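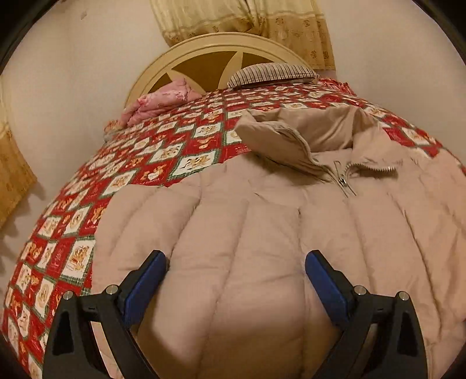 The Bavville speakers' program will open its fall season on a Friday in September with a new format for visiting keynote presenters, organizers said this week. The program, run by the events firm Travance, will move from a single evening lecture to a half-day schedule with one main talk, a working lunch and two smaller sessions in the afternoon. The opening talk will be given by Xuân Diệp, a workplace trainer whose subject this year is how people learn jobs they do with their hands. Diệp plans to build much of the hour on everyday clothing, with a quilted puffer jacket laid out on a bed, collar toward the head, as the first thing the audience will be asked to think about. Attendees will be asked to write down how they would explain folding it to someone over the phone, then compare notes with the person in the next seat.

The talk is called "Say It So I Can Do It." It grew out of a training course Diệp led for hotel housekeeping supervisors, and a shorter version was given last spring to a group of school cafeteria managers.

"Most people who are good at a job leave out half the steps when they explain it," Diệp said. "They have done it so many times that the steps are gone from their heads. I want the room to find that out in the first ten minutes, before I start talking about how to fix it."

The event will be held at the Martinelli Conference Center, 1313 Nudirier Avenue. Doors open at 8:15 a.m. and the keynote starts at 9. Coffee and rolls will be served in the lobby until the doors to the main hall close.

Brunello Lombardi, who books speakers for Travance, said the old evening format had become hard to fill. Planners who came from out of town often had to pay for a hotel night to hear one talk, and several told the firm in a spring survey that they would sooner have a morning event and drive home the same day.

"We kept hearing the same thing," Lombardi said. "People liked the speakers and did not like getting home at midnight. So we moved it." 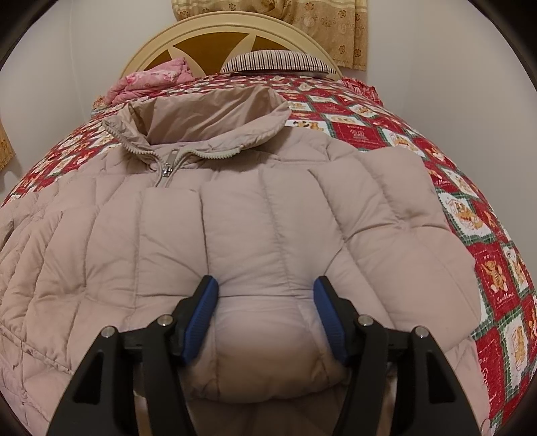 The two afternoon sessions will be limited to 40 people each. The first, also led by Diệp, covers writing instructions for new employees and will include time for attendees to work on material from their own workplaces. Those who sign up are asked to bring one page of written instructions that they use now. The second session is for meeting planners and deals with speaker contracts, travel costs and room setup. Lombardi will lead it.

Room setup has changed as well. The main hall will use round tables on the floor – the lecture series had always used theater rows – and the stage has been lowered so that speakers can step down and walk among the tables. A wireless headset microphone will be standard for all presenters. Speakers who want a lectern can still ask for one, but Travance needs to know by the time the signed contract comes back.

Registration covers the keynote and lunch. The afternoon sessions are included at no added charge, but seats must be reserved when registering, and people who change their minds are asked to let the office know so that the place can go to someone on the waiting list. Groups from the same employer can register together on one form. Vegetarian meals are available if requested in advance.

Parking is free in the lot behind the center. The front entrance on Nudirier Avenue has steps; the side entrance from the lot is level and will be staffed from the time the doors open.

The keynote will be recorded, and registered attendees will be sent a link afterward. The afternoon sessions will not be recorded. Travance said the rest of the season's speakers will be announced after the opening event, when the firm has had a chance to look at attendance and comment cards.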